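FOR IMMEDIATE RELEASE

Flernik to Bring Drink Container Deposit Program to 33 Stores in Fledmont

FLEDMONT, June 4, 2020 – Flernik, the regional grocery and convenience chain, will begin paying customers a deposit refund on empty drink containers at all 33 of its Fledmont stores starting in September. The program covers plastic bottles, aluminum cans and drink cartons. It will be run with Ernura, which handles collection and sorting, and Le Goff, which operates the paper mill on the east side of town.

Customers will pay a small deposit at the register when they buy a drink and get the full amount back when they return the empty container. Refunds can be taken in cash, as store credit, or as a donation to the Fledmont school lunch fund.

"People here already rinse and sort at home, and a lot of it still ends up in the trash," said Lionel Gaillard, director of store operations at Flernik. "We think a refund at the same counter where they bought the drink will change that. We ran it in two stores over the winter and the lines moved fine."
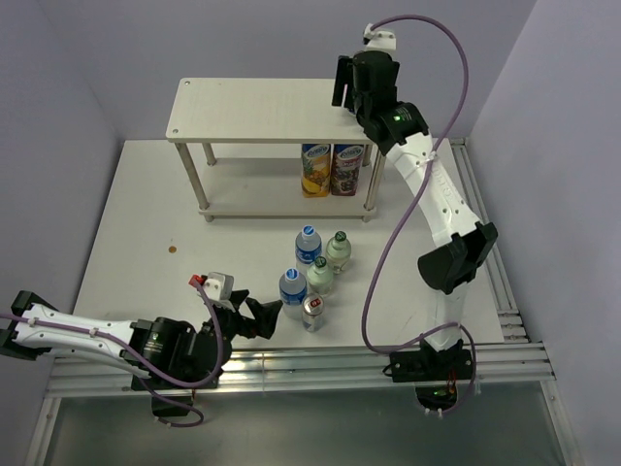
Juice cartons, like cans and plastic bottles, are covered by the new deposit.

Cartons have been left out of most return programs in the area. They are made of layers of paperboard and plastic, and sometimes foil, and most sorting lines are not set up to take them. Ernura added a separate carton line at its Fledmont plant last year. Baled cartons from that line will go to Le Goff, where the paper fiber will be pulped and used in shipping boxes and paper towels.

The trial at the Harbor Road and Mill Street stores took in about 690 containers a day. Plastic bottles made up the largest share, followed by cans. Cartons came in third but grew each month, which Flernik puts down to signs placed in the juice aisle halfway through the trial.

Stores will accept containers of any brand, as long as the item is sold at Flernik. Containers should be empty, and bottles should be returned with the caps on. Labels need to be readable so the code can be scanned. Cans that have been crushed flat cannot be accepted, and neither can glass, milk jugs or pouches.

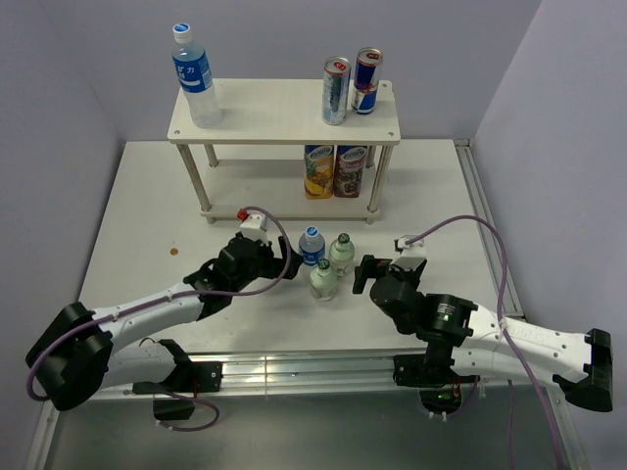

Shelf tags will show the drink price and the deposit on separate lines. The deposit will also print as its own item on the receipt, and it is not taxed. Customers do not need the receipt to get a refund. There is a limit of 222 containers per person per day, which is meant to keep service counters open for other shoppers. Schools, churches and clubs that want to hold container drives can ask a store manager for a group account and drop off bagged containers at the loading door.

Flernik will hire for the new work at its larger stores. Smaller locations will handle returns at the existing service counter with current staff. Training begins in August. Because of current health guidance, employees who handle returns will wear gloves and face coverings, and floor markings will be used to keep customers apart while they wait. The company said it may adjust return hours at some stores if the guidance changes.

"Cartons were the hard part," Gaillard said. "Without a mill close by that wanted the fiber, we would have started with cans and bottles and left it there."
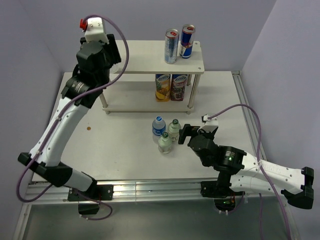 Photo courtesy of Flernik

Aluminum cans collected under the program will be baled and sold by Ernura. Bottles will be sorted by plastic type and color before they are sold for reuse. Deposits that are never claimed will go toward the cost of running the program, and Flernik will post the totals on its website twice a year.

Drinks bought before the start date will not carry a deposit and cannot be returned for a refund. Customers may still place those containers in the free recycling bins at store entrances.

A full list of participating stores and return hours will be available at service counters in August.

About Flernik
Flernik operates grocery and convenience stores in Fledmont and nearby towns. Its main office and warehouse are in Fledmont.

About Ernura
Ernura collects, sorts and sells recyclable materials for towns and businesses.

Media contact:
Flernik Press Office, Fledmont

###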